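The Paper Cord Baskets of Bukwood

Pushpa Saxena buys her cord by the spool, 823 feet at a time, and keeps it in the hall closet because her workroom gets damp in March. The cord is kraft paper, cut in strips and twisted tight. It is the same sort of thing people weave into chair seats. She started using it for baskets after her willow supplier in Trisitside closed.

"Willow has to soak overnight," she says. "I have a job. I can take a piece of cord off the spool at nine in the evening and have three rows done before bed."

Saxena is one of a small group of weavers who meet at the old Flunder warehouse in Bukwood, a long brick building that used to store seed. They rent the upstairs room on weeknights. There are six tables, a sink, a kettle and a shelf of half-finished work with masking tape labels.

Most of the baskets made there follow one plan. Upright stakes are fixed to a base, and the weaver works a strand of cord around them in rows, pushing each row down against the last. Beginners pull too hard, and the sides lean in. Pieter Mahlangu, who teaches the first two evenings, tells them to stop every fourth row and set the basket on the table to check it.

A medium basket with straight sides has 28 stakes and takes him two evenings. The cord for one costs less than lunch. 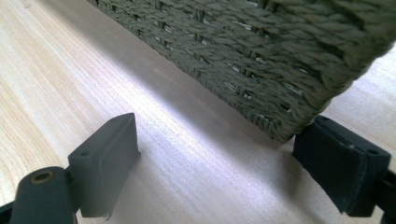 Twisted paper cord in olive green, woven in horizontal rows around upright stakes.

Color is where the weavers disagree. Mahlangu leaves his cord plain brown. Nanami Furukawa dyes hers in a canning pot, in small batches, and likes it when the shades don't match. Her grays and greens come from the same two dyes in different amounts. She writes the amounts on index cards and has lost several of the cards.

Paper cord has limits. It will take a wipe with a damp cloth, but it shouldn't sit in water, and a basket kept next to a shower will sag in time. The strands can also fuzz where they rub, usually low on the sides and at the corners. Furukawa trims the loose fibers with nail scissors. Saxena leaves them alone.

"I use mine for bread and mail," she says. "It's going to get some wear on it."

Sibusiso Motaung came to the group from upholstery and still works like an upholsterer. He weaves over a wood block so the corners come out the same each time, then slides the block out and finishes the rim by hand. Last year he sold 112 baskets through the Pylypenko store downtown, most of them in the size that holds a stack of dinner napkins. The store has asked for a bigger one with handles. He has made four and didn't like any of them.

The group has applied for a $3,000 arts grant to buy a second sink and better lights for the upstairs room. Ignacio Barrios, who filled out the forms, expects to hear by summer. Until then the weavers bring lamps from home.

New people can come any weeknight after six. Cord for the first basket is included. Bring scissors, a tape measure and a few clothespins.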